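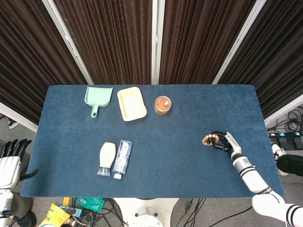
The right hand holding a wooden bead bracelet over the mat, with the dustpan, tray and small jar along the back.

Operators wanted for a two-armed robot build, Bredomwood shared workshop

Plimo is a two-armed robot being built in the back bay of the Bredomwood shared workshop. The arms and hands were bought used. The base, the wiring and all of the control software are our own work. We are looking for people to drive the arms by hand control while we record the movements, so that Plimo can learn to pick up and put down ordinary household things.

The work started as a home project in a garage on Grusgate and moved to the workshop when it needed more floor.

What you would do

You stand at the control station and move the two arms with a pair of handheld controllers. A session is made up of short tasks on the table: pick up the bracelet and lay it in the tray, move the bottle to the other side of the mat, hand an item from the left hand to the right. After each task you reset the table and go again. We need 400 good recordings before the end of February. A failed attempt gets marked as failed and kept, so please don't stop a recording because something was dropped.

Soft and loose items are the slow part. Beads and plastic wrap slide in the fingers, and it takes patience to place them where the task sheet says.

Sessions are 2 hours long, with a break in the middle. Evening sessions start at 6:30 p.m. There are morning slots too, but fewer of them. The first session is training and is paid the same as the rest.

Pay

$50 per session, paid at the end of the month by check or bank transfer. Anyone who completes ten sessions gets an extra $100. Parking in the workshop lot is free after 5 p.m.

Who we are looking for

- Age 18 or over
- Able to stand for most of a session (a stool can be set up if you ask ahead of time)
- Comfortable doing the same small task many times
- Available for at least four sessions

No robotics or programming background is needed. Experience with game controllers, sewing, model making or repair work is useful. Left-handed operators are very welcome - nearly all of our recordings so far are from right-handed people.

We also have room for one person to help with the build itself. This means cable routing, mounting brackets and swapping finger parts when they wear. You should be able to crimp a connector and read a simple wiring diagram. Same pay, hours by agreement.

Workshop rules

Closed-toe shoes are required. Long hair is tied back and loose sleeves are rolled up. Keep out of reach of the arms while the power is on, and watch your step around the cables. You will be shown the stop button before you touch anything else.

The recordings store arm positions and video of the table. Your name is not kept with them.

How to apply

Leave a note for Nadège Lecomte in the Plimo box at the Bredomwood front desk, or ask for her in the back bay on any open evening. Include your name, a phone number, the times you can come in, and whether you want operating, build work or both. A few lines about yourself are enough - no resume needed. The desk is on the Price Street side of the building, and the bell works better than knocking.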